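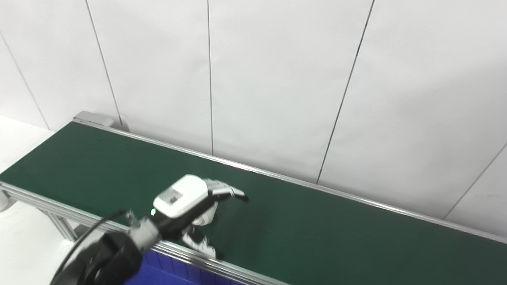
Muss man den Gurt spannen, wenn er seitlich wegläuft?
Erst die Rollen sauber machen und die Ausrichtung prüfen, dann in kleinen Schritten auf einer Seite nachstellen. Die Spannung selbst bleibt dabei am besten, wie sie ist.

Ticket: Gurt läuft zur Wand, Schleifgeräusch am Ende
Anlage: Förderband Plalodmont, grüner Gurt, Profilrahmen aus Aluminium
Standort: Pakadbridge, Packraum
Gemeldet von: Seema Rajput
Bearbeitung beim Lieferanten: Darcy Bouchard, Custthorpe
Eröffnet: 3 Jul 2019
Priorität: normal
Status: gelöst, Nachkontrolle offen

Fehlerbeschreibung (Rajput)

Guten Tag, ich melde ein Problem mit unserem Förderband. Der Gurt wandert beim Laufen langsam nach hinten, das heißt zu der Schiene auf der Wandseite. Beim Einschalten liegt er in der Mitte. Nach ungefähr 30 Minuten berührt die Kante die hintere Schiene und dann hört man ein Schleifen, zuerst nur einmal pro Umlauf, später dauernd. Wenn ich das Band anhalte und den Gurt mit der Hand zurückschiebe, beginnt es wieder von vorne.

Die Oberfläche vom Gurt ist in Ordnung, ich finde keine Risse. An der Kante auf der Wandseite hat er feine Fasern, die kann man mit dem Fingernagel abziehen. Ich habe sie nicht abgezogen.

Das Band steht seit dem Umbau näher an der Wand als vorher. Ich weiß nicht, ob das für Sie wichtig ist, aber ich komme dadurch schlecht an die hintere Seite. Unter dem Band stehen unsere blauen Kisten.

Antwort (Bouchard)

Guten Tag Frau Rajput, danke für die genaue Meldung. Bitte das Band bis zur Klärung nicht länger laufen lassen, als Sie für die Prüfung brauchen. Die Fasern bitte mit einer Schere kurz abschneiden und auf keinen Fall ziehen.

Drei Fragen dazu: Wurde beim Umbau am Rahmen oder an den Füßen etwas gelöst? Steht das Band in Längsrichtung und quer im Wasser? Und liegt unter dem Gurt oder an der Umlenkrolle Schmutz, zum Beispiel Kleberreste? Der Abstand zur Wand spielt für den Lauf keine Rolle, nur für die Arbeit.

Nachtrag 1 (Rajput)

Ich habe alles geprüft, was Sie gefragt haben.

Füße: Beim Umbau hat die Firma Tyagi das Band in einem Stück getragen, also wurde am Rahmen nichts auseinander gebaut. Die Füße wurden aber neu eingestellt. In welcher Höhe sie vorher waren, hat keiner aufgeschrieben.

Wasserwaage: In Längsrichtung gut. Quer liegt die Luftblase nicht in der Mitte, das Band ist auf der Wandseite tiefer. Ich habe an drei Stellen gemessen, überall gleiche Richtung, nur am Ende etwas stärker als am Anfang.

Schmutz: Die Antriebsrolle ist sauber. An der Umlenkrolle klebt auf der Wandseite ein Streifen, der sich wie alter Klebstoff anfühlt. Er ist dünn, aber hart. Mit einem trockenen Tuch geht er nicht weg.

Nachtrag 2 (Bouchard)

Der Klebstoff an der Rolle kann das Wandern schon alleine erklären. Die Rolle ist an dieser Stelle ein kleines bisschen dicker und der Gurt steigt dorthin, wo der Durchmesser größer ist. Die schräge Lage kommt noch dazu. Bitte in dieser Reihenfolge arbeiten und zwischen den Schritten immer einen Probelauf machen:

1. Netzstecker ziehen. Kisten unter dem Band herausnehmen, damit Sie von unten an die Rolle kommen.
2. Gurt entspannen. Bitte die Umdrehungen an beiden Spannschrauben notieren.
3. Rolle mit Kunststoffspachtel und Isopropanol reinigen, nichts aus Metall nehmen.
4. Füße einstellen, bis das Band quer gerade steht.
5. Gurt mit den notierten Umdrehungen wieder spannen.
6. Probelauf ohne Last, danach mit einem Teil darauf.

Erst wenn er danach noch wandert, die Schraube auf der Wandseite eine Viertelumdrehung anziehen und warten. Der Gurt braucht mehrere Umläufe, bis er reagiert. Die meisten drehen zu schnell weiter und haben den Fehler dann auf der anderen Seite.

Nachtrag 3 (Rajput), Protokoll der Arbeiten

Schritt 1 und 2 ohne Probleme. Die Schraube auf der Wandseite erreiche ich nur mit dem kurzen Schlüssel, mit dem langen stoße ich an die Wand. Für die nächste Wartung wäre ein Winkelschlüssel gut.

Schritt 3 hat am längsten gedauert, 58 Minuten mit Pausen. Der Klebstoff wird mit Isopropanol zuerst weich und schmiert, man muss das Tuch oft wechseln. Danach fühlt sich die Rolle glatt an. Auf der Innenseite vom Gurt war auch ein wenig davon, das habe ich mit dem gleichen Mittel entfernt und gut trocknen lassen.

Schritt 4: Zwei Füße auf der Wandseite höher gedreht. Die Blase steht jetzt quer in der Mitte, auch am Ende.

Schritt 5: Gespannt wie vorher. Ich war unsicher bei der vorderen Schraube, dort hatte ich zuerst falsch gezählt, dann aber mit dem Messschieber kontrolliert. Beide Seiten haben 27 mm vom Block bis zur Mutter.

Schritt 6, ohne Last: Der Gurt wandert noch ganz wenig, wieder zur Wand. Eine Viertelumdrehung auf der Wandseite angezogen, gewartet. Er kommt zurück und bleibt. Weiter habe ich nicht gedreht.

Schritt 6, mit einem Teil: Ich nehme dafür ein weißes zylindrisches Teil und lege es auf die Seite, links auf den Gurt. Bitte hier aufpassen – wenn man es schräg auflegt, rollt es beim Anfahren weg und man denkt, der Gurt läuft schief. Quer zur Laufrichtung kann es auch rollen, also das Band langsam anfahren. Mit Teil läuft der Gurt gleich wie ohne.
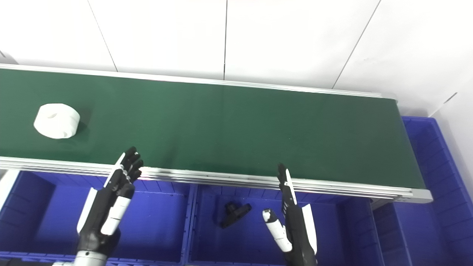
Rückfragen nach dem Probelauf

Bouchard: Sehr gut. Wie lange lief er insgesamt, und ist das Geräusch ganz weg?

Rajput: Der lange Probelauf war 34 Minuten, also länger als die Zeit, nach der er früher geschliffen hat. Kein Schleifen. Ein leises Klicken höre ich noch, einmal pro Umlauf, immer dann, wenn die Verbindungsstelle vom Gurt über die Endrolle geht. Das war wahrscheinlich schon früher da und ich habe es wegen dem Schleifen nicht gehört.

Bouchard: Ein leises Klicken an der Verbindung ist normal. Bitte nur melden, wenn es lauter wird oder wenn Sie dort eine offene Stelle fühlen.

Rajput: Noch eine Frage zu den Kisten. Die Kollegen schieben sie ziemlich fest unter den Rahmen. Kann das die Füße verstellen?

Bouchard: Ein Stoß gegen den Fuß kann die Kontermutter lösen, wenn sie nicht fest ist. Bitte die Kontermuttern nachziehen und die Kisten mit einer Handbreit Abstand zu den Füßen abstellen.

Rajput: Gemacht. Eine Mutter war wirklich locker, die auf der Wandseite am Ende.

Lösung

Klebstoffrest an der Umlenkrolle entfernt, Band quer ausgerichtet, Kontermuttern nachgezogen, Gurtlauf um eine Viertelumdrehung korrigiert. Gurt muss nicht getauscht werden, die Fasern an der Kante wurden abgeschnitten.

Offen

Nachkontrolle von Gurtkante und Wasserwaage im Oktober, durch Frau Rajput. Custthorpe schickt einen Winkelschlüssel für die Schraube auf der Wandseite. Ersatzgurt ist angeboten, aber noch nicht bestellt.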